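Support > Milleck Worktables > Plunel > Set-up Guide > Section 5

5. Leveling and First Use

June 4, 2024
By Helmut Kröger

Print this page | E-mail this page

Complete Section 4 before you start. The table must stand in its final position with both crossbars tightened. You need the hex key from the parts bag and a spirit level.

Leveling the table

1. Turn all four feet clockwise until they stop.
2. Place the spirit level along the rear edge of the top. Lower the rear foot on the low side until the bubble is centered.
3. Repeat along the left edge, then the right edge. Adjust the front feet only.
4. Press down on each corner in turn. If the table rocks, lower the loose foot a quarter turn and check again.
5. Hold each foot still and tighten its lock nut against the leg.

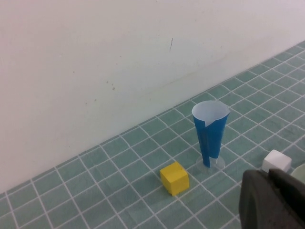
NOTE: On carpet, repeat steps 2 to 5 after one week. The feet settle under load, and nearly 5 mm of movement is normal.

CAUTION: Do not extend a foot past the red line on the thread. Use the Parsons spacer, part no. 3657, under the leg instead.

Setting the height

1. Clear the top and unplug anything that is clamped to it.
2. Plug in the control box. The display shows three dashes.
3. Hold the down key until the top stops and the dashes go out.
4. Release the key, then press the up key to the height you want. The lowest position reads 758 (millimeters).
5. Hold M for three seconds to store the height. 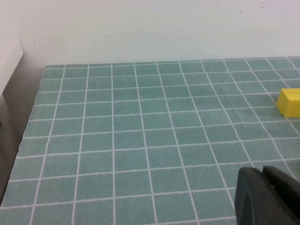
If the display shows E2, the motors are out of step. Unplug the control box, wait one minute, and repeat from step 2. If E2 comes back, see Section 8 — do not open the motor housing.

Covering the top

Any flat mat may be used. Leave the cable slot open at the rear and keep the mat clear of the control keys. Adhesive sheets can lift the finish and are not covered by the Brastside warranty. 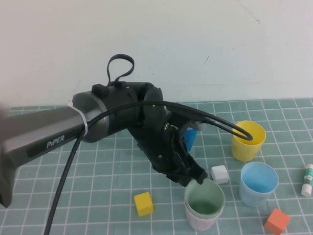 Figure 5-3. Green cup and teal-green grid mat.

Wipe the top with a damp cloth only. Check the lock nuts every July, or after the table has been moved.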